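4.2 Seated parries, home practice and drop-off

Of the 71 who enrolled, 60 stayed to the end of the block. All did the seated version of the Zikar syllabus, meaning chair work only for the first half, then chair to standing for those who could and wanted to. Class sessions at the Lusedlow hall, home practice in between. No sparring. The parry was the simple one – open hand, inside to outside, elbow close to the ribs. We left out the kicks altogether (see 3.1), though two instructors would of liked them kept in for the standing group.

Scoring was kept plain. A parry counted as on time if the hand crossed the midline within 200 ms of the pad starting to move. Anything later was logged as late, even if it would have stopped the hit. This is a hard rule on people with high muscle tone, and we knew that going in. We come back to it below. 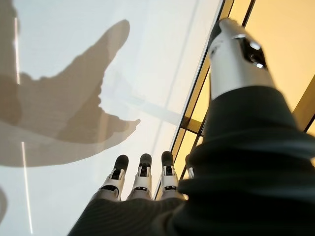
Hand position turned out to matter more than chair height. Members with a tight forearm tended to start with the palm down, and the parry then had to do two jobs at once, turn and travel. Starting with the thumb already up took one of those jobs away. Clothing got in the way of scoring here. Ribbed knit bunches into thick folds around the base of the thumb, as in Figure 1, and with the base covered the scorer has only the upper part of the thumb to judge the turn by. After the second week we asked for short sleeves or sleeves pushed well back. Scores from before that were kept in, but flagged.

Total parries scored were 2,784, across all sessions and both sides. The weaker side was always tested first while members were fresh, so the side to side gap is if anything understated. We did not correct for this. The on-time rate rose for most members on the weaker side and barely moved on the stronger one, where many were near the ceiling to begin with. Members using power chairs did no worse than the rest once the armrests were off or swung back. With the armrests on, they did worse, and the elbow was nearly always the reason. 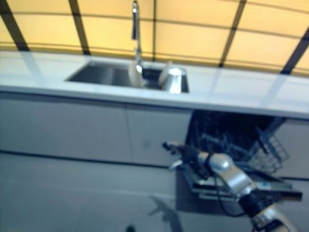
Home practice was harder to pin down. Members got a one-page sheet, the Costow sheet, with the same four movements drawn from the side and from the front, and were asked to do them once in the morning and once at night. Most tied it to some household job. The kitchen came up again and again in the diaries, which is no surprise given how much it asks of the same reach: a tall tap at the back edge of the sink, as in Figure 2, calls for a long forward arm with the shoulder down, and getting at a cup that stands beside a tilted plate calls for the thumb-up turn. Several members asked if that could count as practice. We said no for the diary and yes for life in general. Looking back the sheet should have had a line for it.

Diaries were filled in well for the first three weeks, then got thin. We treated a blank day as no practice, wich is probably too strict. A member who trained daily and hated paperwork looks the same in our data as one who did nothing. The Honkanen fatigue form had the opposite problem: everyone filled it in, nearly everyone ticked the middle box.

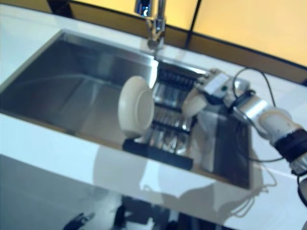
So the link between home practice and on-time rate is weak as reported here, and we would not lean on it. The link with class attendance is firmer. Those who came twice a week did better than those who came once, with the usual warning that people who are having a good month also come more often. Weather kept some away in the middle of the block, transport more so. Accessible vans had to be booked well ahead and did not always come.

On drop-off: most who left did so early, and most gave travel or a hospital stay as the reason. Two said the pads moved too fast. One wanted grappling. 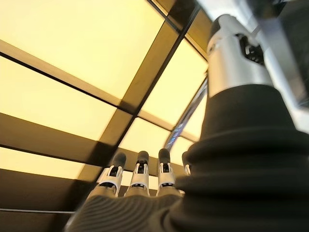
Sirkka Rautiainen, on reading a draft of this section, wrote that the time limit punishes the wrong thing, that a late parry with a good shape "is still a parry, and I'd sooner teach from that one than from a fast slap", and that the late ones should be scored again for form before anyone quotes the on-time rate. We agree with the first part. Re-scoring has begun on the weaker-side trials only, by two scorers, and agreement between them so far is fair on elbow position and poor on wrist. Results for the standing group are in 4.3.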